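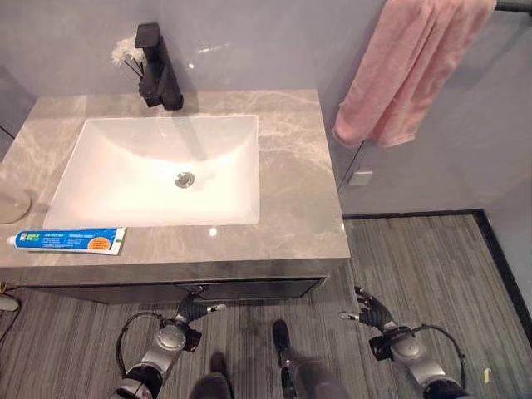

The toothpaste is the hard bit, says Laimutė Tamošiūnaitė, and I laugh, and she doesn't. She writes the planning software at Follberg, and she's spent nearly 3 months on one tube beside one sink.

Her planner, Briseo, thinks up 60 possible reaches before either hand moves, then bins any that would clip the worktop or the tap. "It used to pick the quickest," she tells me. "Now it picks the one it can back out of." I like that – I wish I parked that way!

We're on our second coffee when she shows me the log from March. Nine grasps planned, four thrown out, all for the same elbow. She's rewriting that part tonight.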